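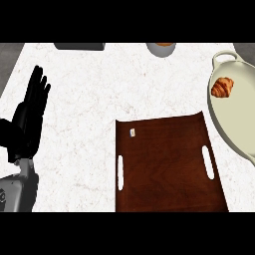
Minja wants to know, before anything else, whether the breakfast set can be used for a class assignment without the simulator installed. Yes. The recorded episodes play back on their own, and the loader only needs the files in the data folder.

Perkance Breakfast Set
Student project, simulation robotics course, spring term

What this is

A set of simulated kitchen episodes made by the Perkance project group for the second half of the course. Each episode is one attempt at a short tabletop task with a two-armed robot at a marble counter. The tasks involve a croissant, an oval dish and a wooden board with two handle slots. Everything is rendered. There is no real-robot data in this release.

We made it because our first project, Skindier, had only block stacking, and the policies trained on it did poorly with anything that wasn't a block. Bread seemed like a reasonable next step – irregular shape, easy to knock, and hard to grasp from some angles.

Contents

344 episodes for training
11 episodes held out for the class leaderboard
One text instruction per episode
Joint positions and hand commands for both arms
Rendered video from the head view

Episodes are capped at 700 steps. An attempt that reaches the cap is kept and marked as a timeout. Please don't filter these out before reporting a score. If you train without them, say so in your write-up.
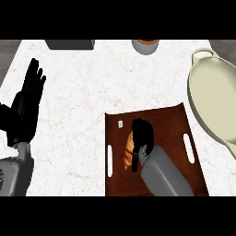
Source: Perkance project group, simulator render, head view

How it was collected

Group members drove the robot by teleoperation in the Lukamel lab, mostly in February. Object positions were changed between episodes by a script. Most operators used the right hand for the bread and left the other one raised over the counter, so the left arm is underused in this data. A policy trained on it will probably learn the same habit.

The success flag was set by the operator at the end of each episode. Roughly 10 percent of the flags were changed later when a second person watched the playback. Both the original and corrected values are in the episode table.

Known problems

The video has black bands at the top and bottom. Crop them before resizing, or your image will be squashed differently from the baseline's.
Objects at the far edge of the counter can be partly hidden by the top band. The tasks don't use them.
Fingers sometimes cover much of the bread during a grasp. If you are labeling object positions, use the simulator state file and not the video.
Bread in the simulator is rigid. It does not crush or shed crumbs, so grip force values mean very little.

Using it in class

Work in pairs unless you have arranged something else. The baseline script trains overnight on one lab machine, and jobs started after 6 p.m. get priority in the queue. Submit a checkpoint and a one-page report. Do not tune on the held-out episodes – they are in a separate folder and the loader skips it by default.

Changes and reuse

The current version fixes swapped left and right hand commands in the first batch. If you downloaded the set before the fix, replace the whole data folder. Free to use for coursework and club projects. Credit the Perkance project group and keep this file with the data.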